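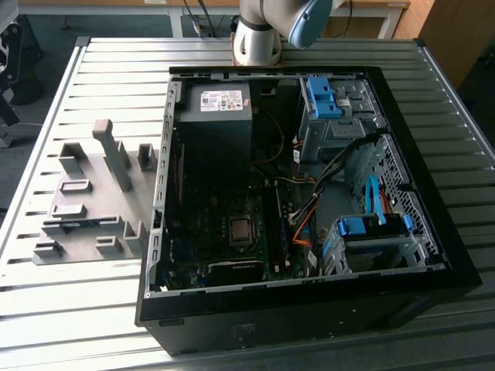 dbaluyot
ok so how often do you all clean out a desktop. Mine sits on carpet, two cats, and the fans got loud again. Last time was November. My brother says twice a year, the guy at Giststead Computers says every 3 months, which sounds like a sales pitch to me

mangubat_mike
once a year. maybe. Mine has been running since forever and it's fine

Rowena Sarmiento
Cats and carpet? Get it off the floor first. Even a low shelf helps. And hold the fan blades still when you spray, don't let them spin like crazy

troltmont
canned air is a waste of money imo. Bought an electric blower, paid for itself. I do mine outside

mangubat_mike
outside in the wind, great, now it's got leaves in it

troltmont
it's a driveway not a forest

dbaluyot
which blower tho. some of them are 400 bucks?? no way

troltmont
mine was nowhere near that. Tesach, the small one. Loud – wear ear plugs

Rowena Sarmiento
I disagree on the blower, too strong for little fans if your not careful. Soft brush plus a can does it. Also wash the front filter if you have one, people forget, and let it dry all the way

dbaluyot
didn't know there was a filter. found it. it's basically a third cat

mangubat_mike
still say once a year

dbaluyot
washed it, drying on the porch now. will do the fans tomorow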